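# Fidine's Morning Flight to Eltia, Reviewed From Row 6

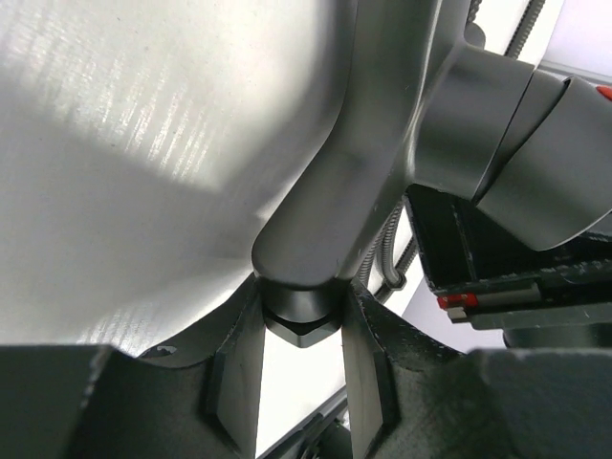
**By Brenda Durán** | Short Hops | Edited by Trinity Crenshaw

Eltia has wanted an air link of its own for as long as I've been going there, and I have been going there long enough to have opinions about both of its bakeries. Until this spring you took the overnight ferry from Dresto or you knew someone with a boat. Then the regional government signed a contract with Fidine, the mayor cut a ribbon, a school band played something with a lot of trombone in it, and now there's a plane.

I missed the ribbon. I bought a regular ticket in April, on a regular morning, with my own money, and went over and back to see what the public is getting for its subsidy.

## Booking

The fare was $200 round trip. That's the resident-adjacent fare, a category I had never met before. Residents pay less. Everyone else pays more. I qualified because my sister pays property tax on a shed over there, and the website accepted a scan of her bill without comment.

The website itself is fine once you learn that "Confirm" means "Go to the next page" and "Next" means "Confirm." I ended up with a seat before I'd decided on a date, and changing it took one phone call and a very patient man who asked me to spell Dresto. He was sitting in Dresto.

There is an app. It wants your location, your contacts and permission to send you "island moments." I printed my boarding pass at the library.

## Getting to the plane

Fidine leaves from Okafor Field, the old cargo strip on the far side of the river, and the bus stop is on the near side. The airline's map shows a dotted line between the two, which I took for a shuttle. It's a footbridge. It's a nice footbridge, and on a dry day with a backpack you'd enjoy it. The woman ahead of me had a cello.

Check-in opens at 6:10 a.m. and is handled at a counter that also rents cars and, going by the sign, renews fishing permits. The line moved well. The bag limit is 33 pounds, and they mean it. The scale reads in kilos, so you get told 15 and are left to do your own arithmetic while the people behind you breathe. A man in a good suit was asked to take out a book. He took out the smallest one he had and put it in his jacket, and the agent looked at the scale, and looked at him, and let him through.

Security is one lane, and the staff are pleasant and awake, a combination I'd pay extra for at a bigger airport. Past it you'll find a waiting room with seats, a water fountain, and a vending machine that takes coins only. Bring coins.

## On board

It's a small turboprop. You walk out across the apron to it, climb a short set of steps and duck. People over six feet should duck again a moment later. The seats are the thin kind, upholstered in what I'd call municipal blue, and the legroom is better than I feared. I'm five foot seven and my knees touched nothing. The recline button is decorative.

We left 15 minutes late. The captain came on to say we were waiting for paperwork, and then came on again to say the paperwork had arrived, in the tone of someone announcing twins.

Noise is what you'd guess. Conversation is possible with the person next to you if you already agree with them. I'd ask for a row behind the wing, where the view is better and the hum drops to a level where you can read. Row 6 was a good compromise. Row 1 faces a bulkhead and the flight attendant, who also faces you, and both parties have to find somewhere to look.

Service is a cup of water or a cup of juice, and a biscuit from the island. I won't say which bakery. I'll say it was the wrong one.

The crossing itself was lovely. You get the lighthouse on the left going out, then the salt flats, then the whole harbor laid open as the plane turns in. I've come into Eltia by ferry more times than I can remember, usually at dawn and usually queasy, and I had no idea the place was that shape.

## Arriving

The terminal on Eltia is a handsome little building with a cafe that opens at noon. The morning flight doesn't arrive at noon. Bags came quickly, carried in by hand and set on a bench, and everybody took the right one except the man in the suit, who came back for his.

There are two taxis. Share.

## The return

The evening flight was on time and half full, and I have little to report except that the biscuit was different and better. I asked the flight attendant about it and she said it depends who's baking. I accept that.

## What the money is buying

The regional council says the route is a lifeline. The opposition says it's a bus with wings. After a day on it I'd side with the opposition and mean it as praise, because Eltia could use a bus. On my flight over, people were going to a dental appointment, a court date and a cousin's baptism. None of those can easily be moved to suit a ferry that skips bad weather and most of February.

What I'd like fixed before anyone plays the trombone again:

- A shuttle over the river, or a luggage cart on the bridge.
- Bag limits printed on the ticket in pounds as well as kilos.
- The cafe open when there are passengers in it.
- "Next" and "Confirm" introduced to each other.

The current contract runs through the winter, and the council votes on extending it after that. Fares could go up. The resident-adjacent category could vanish, and my sister's shed would go back to being a shed.

**Fidine, Dresto (Okafor Field) to Eltia**
Comfort: fair
Punctuality: good one way, fine the other
Value: good, if you own or are related to a shed
Would I fly it again: booked for June, aisle seat, row 6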